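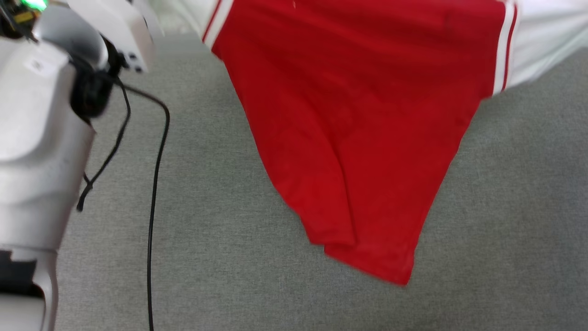 I'd been meaning to get out to the Kirkero weather station open day for years, and every year something came up (a christening, a flat battery, one memorable bout of gastro). This year I finally made it, and I'm so glad I did, even though I came home sunburnt on one side of my neck and with grass seeds right through both socks.

Kirkero sits up on the ridge past the Plosum turn-off, and if you've only ever driven by you'd think it was a paddock with a shed in it. There's a gravel car park, a fence, a flat bit of mown grass with instruments on it, and then the low brick building where the forecasting desk is. They let us in through the side gate in small groups and our guide was Mimoza Omerović, who has been observing up there since before the automatic gear went in and who talks at a tremendous pace. I loved her straight away.

We started out on the grass. I had no idea how fussy the rules are! The white louvred box with the thermometers in it has its door on the south side, so the sun never falls on the instruments when somebody opens it. The grass underneath has to be kept short, and they can't just water it whenever they like because that fiddles with the readings. One of the dads asked why his car always says it's hotter than the official temperature and Mimoza was very patient about it – your car is sitting on bitumen and the box is sitting in moving shade, and those are two different questions.

Then the rain gauges. There's the plain old manual one, which somebody still reads at nine every morning, and next to it a tipping bucket one that does the job on its own. Inside there's a little seesaw with a cup at each end, and each time a cup fills it tips and sends a click down the wire. It tips at every 0.2 of a millimetre. She poured a bit of water from her drink bottle into a demonstration one so we could hear it, and the kids made her do it again and again until the bottle was empty.

The wind mast was the bit I'd come for. We had that awful blow in May that took the roof off our chook shed and dropped it in the neighbour's dam, and I wanted to know how strong it really was. Well, the answer is that I'll never know for our place, because the mast is ten metres up in the open and my chook shed is in a gully behind a row of pines. She did show me the trace from that night, though, a great furry scribble with spikes sticking out of it. The steady part is the average over ten minutes and the spikes are the gusts, and it's the spikes that get you. She said people hear the average in the forecast and tie down for that. Guilty! I've since bought proper ratchet straps.

Inside was cooler, thank goodness. The forecasting room is smaller than I'd pictured, with a wall of screens and a very tired couch. The radar at Kang covers a radius of 200 kilometres, and they had the loop from the last big storm playing for us. You could watch the line of it bend where it came over the ranges. I'd always assumed the coloured blobs were rain, full stop, but Mimoza showed us a patch that was a huge flock of birds leaving their roost and another that was smoke from a burn-off. I'm now unbearable at home whenever the radar is on.

There was a talk at 2 pm on how warnings get written, and I nearly skipped it for a sausage. It was the best part of the day. They gave us a made-up situation with a front coming through and a town show on the oval, and we had to decide when to put the warning out. My table went early. The table beside us held off for another set of readings and had a marquee in the river (on paper). There was quite a bit of arguing, and a retired bloke in a bucket hat got properly cross about the marquee.

We finished with the weather balloon. I'd expected something party-sized and it was nearly as tall as me, and it swells up as it climbs, until it bursts way up where the air is thin. The instrument pack dangling underneath weighs next to nothing. Everyone did a countdown, off it went, and it was a dot before I'd got my sunnies back on.

A few things if you're thinking of going. Entry is a gold coin. Parking is tight and the overflow is down the hill, so wear decent shoes. There's barely any shade outside, and the wind up there will have your hat. The Skolado bakery van does a very good vanilla slice but it had sold out by lunch. The log books are out on a table near the door and you can ask to look up a date – I found the day my youngest was born, back in 2000, and it says fog clearing mid-morning, light westerly, which is just how I remember the drive to the hospital.

They're after people to read rain gauges at home too. I've put my name down and the gauge is going in by the vegie patch, well away from the pines.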